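Storing kohlrabi, leaves on or off?
Kitchen Garden Talk > Harvest and Storage

zuccaro_plot5
Pulled 10 kohlrabi this morning, way more than we can eat. Mix of sizes. Do I cut the leaves off before they go in the fridge? Mom always left them on. Hers went rubbery pretty fast tho.

archie_h
Leaves off, always. They pull water out of the bulb. Leave an inch of stem, don't wash, plastic bag, crisper drawer. Mine keep for weeks like that. 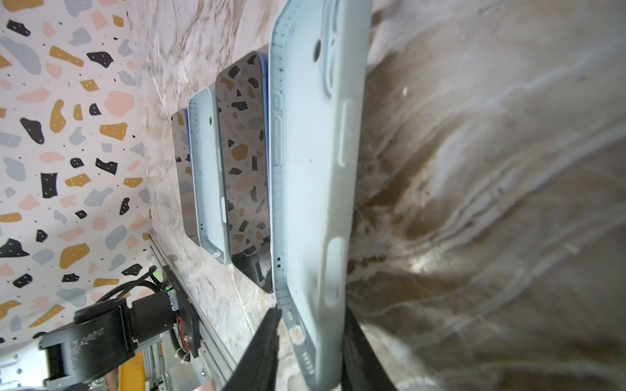 Leaves go in a seperate bag with a paper towel. Use those first, 5 days tops. Cook like collards.

wakanak
Agree on leaves off. Disagree on not washing. I wash, dry really well, then bag. Dirt in the drawer drives me nuts.

archie_h
Dry really well is doing a lot of work there. Any damp near the stem stubs and you get slime.

wakanak
Never had slime. Salad spinner for the leaves, dish towel for the bulbs, leave them on the counter an hour. 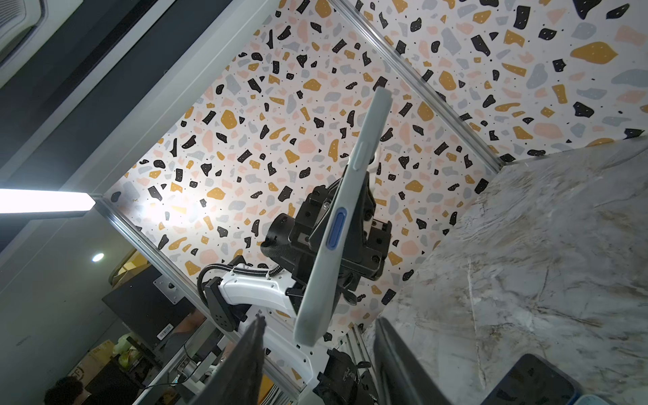
Also don't peel ahead. Peeled ones dry out and get a weird smell, even in a tub with a lid. Peel when you're ready to eat.

rosario.f
Can you freeze it? Got a row of Lombardi coming in October and one small fridge.

T_Bassi
Yes but meh. Peel, cube, boil 2 minutes, ice water, drain, freeze flat on a tray and then bag. Fine for soup. Forget it for slaw, goes soft.

rosario.f
Soup is fine. Thx

zuccaro_plot5
What about the really big ones? One is the size of a softball and feels kinda woody at the bottom.

T_Bassi
Compost.

archie_h
No!! Cut the bottom third off, peel thick, taste a piece raw. If it's sweet and you can chew it, keep it. Grate it for fritters. Some varieties are meant to get big anyway, what did you plant?

zuccaro_plot5
Jekura I think. Lost the tag.

wakanak
I'd grate it too. Salt it, wait 10 minutes, squeeze hard or the fritters fall apart. Egg, flour, scallion, hot pan. My quick list for using up the rest:

1. Matchsticks with lime and chili, raw. Kids eat it

2. Roasted wedges, hot oven, turn once. Needs more oil then you think
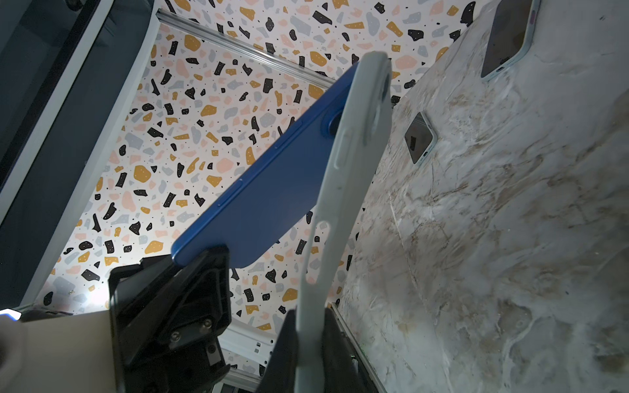
3. Quick pickle, rice vinegar and a little sugar. Good the next day, better after two

T_Bassi
Still say compost the big one. Pickle the small ones for sure.

zuccaro_plot5
Ok leaves are off, bulbs bagged unwashed, sorry Wakana. Trying the fritters tonight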